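Wutwood Manipulation Group
Minutes of the gripper comparison meeting, November 20, 2019

Present: Benito Herrero (chair), Jessie Dalgleish (minutes), Lennox and Pleka project staff
Apologies: none received

1. Minutes of the last meeting

Accepted with one correction. Under item 4, "wrist camera offset" should read "wrist camera tilt."

2. Simulated grasp trials, rod

Benito went through the wrist view from the bedroom scene. Both fingertip pads are closed on the gray rod and the rod is centered between them.

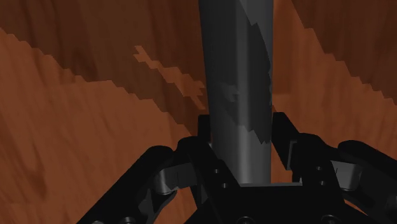
Reading time: 2 minutes

The discussion was mostly about shadows. The renderer draws them with stepped edges, and the dark patch down the right of the rod has the same ragged outline as the ones on the wood. Benito's concern is that the pose estimator treats a hard edge like that as a feature of the object. Jessie asked whether raising the shadow map resolution would fix it. Benito said it would help but would slow the batch runs, and he would like to see what the estimator does with the current setting first.

The rod fills the wrist view from the palm up past the top of the picture, so the camera has no sight of its far end. Agreed that the wrist camera alone should not be used to judge rod length. The Lennox staff already pass the length in from the scene file and will go on doing that.

Pad friction was raised again. The Burkance pad model and the stock pad model are still running with different friction values, and the comparison is not fair until they match. Jessie will set both to the stock value and rerun.

Each pad model gets 10 starts per object. Benito had asked for more, but run time for a full set is nearly six hours and the machine is shared with Pleka until January.

Action: Jessie to match the friction values and rerun the rod set.
Action: Benito to try the estimator with shadows off, same starts.

3. External camera and the cube

The second camera looks across the table toward the bed, with the Franka arm coming in from the right. Benito wants it kept as the main view for the cube because the fingers and the cube can be seen together. The arm's base and shoulder take up a good part of the lower right, and there was some talk of moving the camera to the left. Left where it is for now - any move means redoing the calibration file.

The cube is the harder case. It sits tilted, partly over the dark brown block, so a straight top-down approach meets it at an angle. The planner has no entry for this and falls back on the nearest upright pose. Two options were discussed: add tilted poses to the grasp table, or have the planner read the cube's orientation at the start of each run. The second was preferred.

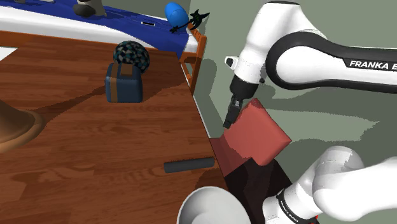 Lennox wrote in before the meeting that reading the orientation from the simulator gives the planner something it will never have on a real arm, and that any score obtained that way should be listed separately. The note also asked for the stock planner to be run unchanged on the same starts, so there is a baseline.

Benito agreed to both points. The results table will have a column marked "pose given" and a column marked "pose estimated," and the two will not be averaged.

Action: Benito to add the orientation read as a switch, off by default.
Action: Jessie to add the two columns and circulate the blank table.

4. Controller settings

Short item. The position controller stays in use for the whole comparison. The impedance controller was put forward for the cube, as it may be more forgiving on a tilted face, but changing the pads and the controller in one round would leave us unable to say which one mattered. Held over.

5. Any other business

Log folders should carry the pad name first, then the object. Old folders can stay as they are.

Next meeting in January, once the shared machine is free. Jessie to send the room and time.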